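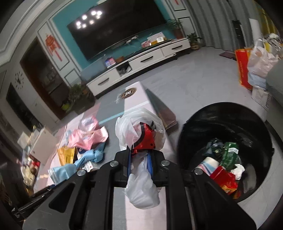 Where Does "Away" Go?

Grown-ups say it all the time. "Throw that away." "Put your things away." It's one small word, and I have never trusted it. If you throw a wrapper away, it has to land somewhere. So where?

Let's start with the living room floor on a messy day. Boxes, wrappers, a towel, a plastic bag or two. Somebody says the fastest fix is to get a big trash bag and stuff everything into it. It sounds good. It's also how library books and left shoes disappear forever.

So before anything moves, ask one question: is this trash, or does it only look like trash because it's on the floor? A crumpled cloth looks like garbage. Wash it and it's a cloth again. A plastic bag with something inside is two things, the bag and the something, and you don't know about the something until you look.

What about the box?

Cardboard is made of fibers, tiny threads that mostly come from trees. At a paper mill, old boxes get mixed with water until they turn into mush. The mush is cleaned, spread flat, pressed and dried, and you have new paper or new cardboard. This really does work, and people have done it for a long time.

But it doesn't work forever. Each trip through the mill makes the fibers shorter, and short fibers make weak paper, so mills have to add some fresh ones. And greasy cardboard causes trouble. Be careful when someone tells you a box is "100% recyclable." That means it could be recycled. It doesn't mean anyone is going to do it.

What about the shiny bag?

Chip bags and candy wrappers are harder. Many of them are made of thin layers stuck together, often plastic with a super thin coat of metal. The layers keep air and damp out so the snack stays crunchy. They are very hard to pull apart again, and most towns don't take them in the recycling bin.

I have read that you can test a wrapper by scrunching it into a ball. If it springs back open, it's plastic, and if it stays scrunched, it's foil. I tried it in my kitchen. It worked on plain foil and it worked on a noisy chip bag. Then I had a wrapper that opened halfway and stopped. So it's a pretty good test - I wouldn't bet my allowance on it.

And the thin plastic bag?

Stretchy bags cause a special kind of trouble. At a sorting center, the recycling rides on belts and over rows of spinning wheels. Bags wrap around the wheels like hair around a brush, and workers have to stop the machines and cut them out. That's why many towns say no bags in the bin. Some grocery stores collect them instead. Does every bag in the store's box get recycled? I don't know, and the sign on the box didn't say. The easiest thing is to use the bag again until it rips.

Tissues

Paper, right? So they get recycled? No. Tissues are made of very short fibers already, and a used one has been up against somebody's nose. Trash.

Cloths and towels

Not trash, unless they are in shreds, and even shreds can wipe a bike chain. A damp towel left in a heap starts to smell because tiny living things grow in it. Hang it up.

Try it yourself

Pick one patch of floor, as big as a blanket. Make four piles: keep, wash, recycle, trash. Look inside every box and bag first. Flatten the empty boxes with your feet (the best part). Then check your own town's rules, since the next town over may do it differently. Ask a grown-up about anything sharp or leaky.

Now go and look at the trash pile. It will probably go on a truck to a landfill, a giant hole or hill where garbage gets buried, or to a plant where it's burned. Those are real places with real addresses. That's where "away" is.

153 shares
3 comments

Begoñe Carretero
We did the four piles with my second graders using stuff from the classroom closet. The keep pile was the biggest by a lot. Lots of arguing over a glue stick with no cap.

zawadzka_mom
My son now scrunches every wrapper at the table before he'll throw it out. Not sure if I should thank you.

Nandiseo
What about milk cartons? You left those out.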